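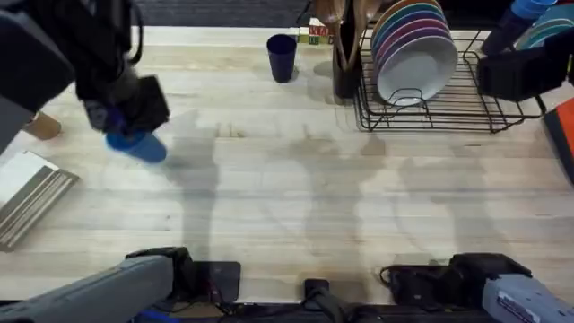
Blue cup, dish rack, butcher block.

March 26, 2022

We have been on well water for 8 years now, and I still get asked whether we miss the town supply. Mostly we don't. We moved out past Tollard from a rental with city water, and the first thing I noticed was the tea. It tasted flat and a bit like a coin. The second thing was the orange ring in the toilet tank.

The well is 694 feet deep. I only know that from the driller's report, which the previous owners left in a folder with the furnace manual and a lot of expired coupons. The report also gives the flow rate and the casing depth, and there's a hand-drawn map that puts the wellhead on the wrong side of the driveway. I spent most of an afternoon looking for it with a metal rod before I found the cap under a juniper.

Our first water test came back fine for bacteria and high for iron and hardness. The iron wasn't dangerous. It stained the shower and turned white towels the color of weak coffee. We put in a softener the first winter and a sediment filter ahead of it. The filter housing is from Arrieta and the cartridges are easy to get, although the price has crept up. I change them every 2 months. The package says you can go longer, but by then the kitchen tap slows down enough to be annoying.

The big expense was the pump. It quit in December, on a morning when it was well below freezing, and we had no water at all until the next evening. The bill was a little over $2000 with labor. Andavow Well & Pump did the work and I'd use them again — they were clear about the price before they pulled anything up. Since then I keep eight jugs of water in the basement and refill them when I remember.

If you are looking at a house with a well, ask for the driller's report and the last test. Ask how old the pump is too. Our sellers didn't know, and I didn't push.

I'm sending this year's sample to the lab in Hondasau next week. They want it dropped off before noon, so I'll be filling the bottle at six and driving straight there. I'll post the iron number when I get it.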